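Accept cookies to continue | Manage preferences

# Cakholm shape-sorter set – data card

Maintained by Halyna Lytvynenko. Version 3, revised in August.

Contents: 1,234 records of foam and plastic sorting pieces on a tabletop, with boards in several colours. 969 have been checked by hand.

Labels: `board`, `block`, `opening`, `other`. Openings are labelled by outline – octagon, circle, cross, square. Recesses that don't go through the board are not openings.

Colour is recorded as the maker lists it. Light and dark green share one value.

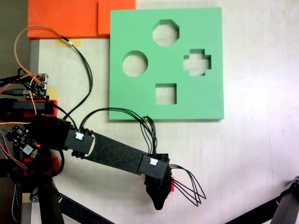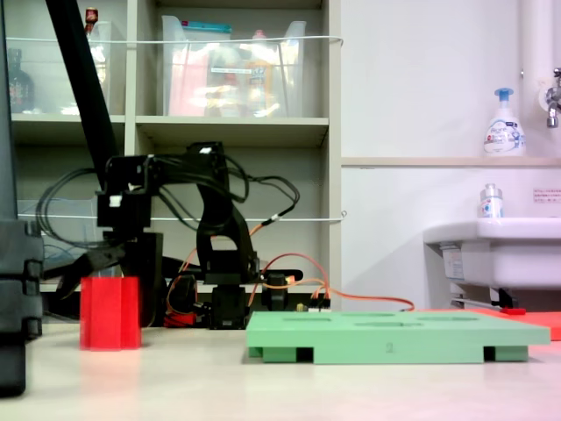
Known gaps: 70 records have no outline value. Triangular pieces are under-represented.

Corrections go to Inger Gunnlaugsson, with the record number in the subject line.

2 comments | 5 shares

© Trodia | Contact | Back to top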